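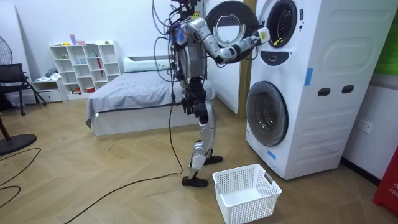
Handout 2: Notes after the visit to the Brolis open day. Please read them before you write your report. The demonstration at Brolis was on a household task, moving laundry between a machine and a basket, and in our course this belongs to the unit on reaching and grasping. When the gripper is at the rim of the upper drum, as with the small yellow-green item, the arm must be high and the forearm almost level, so the elbow decides how much room is left. Draw this posture in your report and mark the joints.

Consider also what the robot has to see. A drum is shiny inside, a door is clear, and both can confuse a depth sensor.

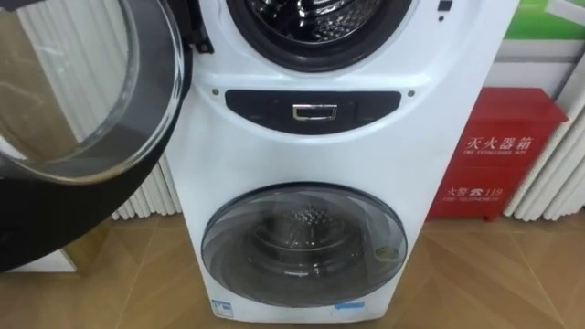

Fig. 2. The two-drum washer, upper door open and lower door closed.

In the report, answer in your own words how you would find the edge of the opening. The Mkhize chapter in the reader gives two methods – choose one of them and say where it can fail. The door is a second problem, as it stays in the space where the robot stands.

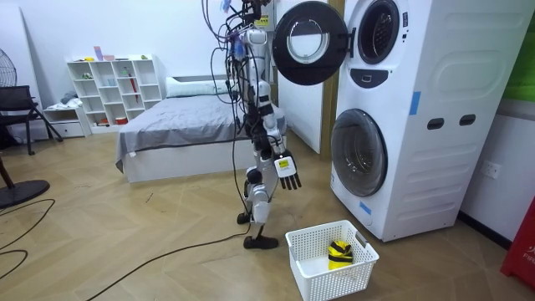
Balance is the third topic. A robot on legs can step closer to the machine, but each step changes the position of the shoulder, and the reach must be planned again. Compare this with the wheeled base from our November lab. Maximum length is 3000 characters, drawings not included.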